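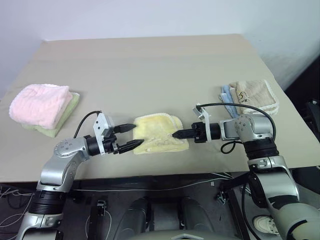 I quit using fabric softener in June and I don't plan to go back. My mother used it on everything, so I did too, and I never read the bottle until we moved to Bumbridge and the washer here came with a manual someone had left in a drawer. The manual said to skip it on towels. I had been pouring a full cap on ours for years.

Softener leaves a coating on cotton. It feels nice in your hand, but a coated towel pushes water around your back and doesn't soak it up. I switched to half the detergent and an extra rinse, and for the first 2 loads I put white vinegar in the rinse – the plain kind from the grocery store. The house smelled like salad until dinner.

Drying matters too. I used to run ours on high until they were stiff. Now I use medium, shake each one out before it goes in, and stop the dryer while the hems are still a little damp. They finish on the rack in the hall.
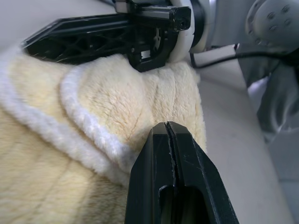
Black plastic, up close, with a few scuffs.

The cheap towels came out of this better than the expensive ones, which I did not expect. The thick set we got as a wedding present still takes almost 2 full cycles to dry and I am close to giving it to the dog. Next I want to try line drying, if I can find a spot that isn't under the maple.

Comments

Shoshana Ostrowski: Same here with the vinegar. Don't use it every load though, my repair man said it's hard on the door seal.

Grerkimora: How do you keep them soft on a line? Mine turn into boards.

Recent posts
Cleaning the lint trap properly
Moving to Bumbridge, part 2
What I keep in the hall closet

Search this blog
Go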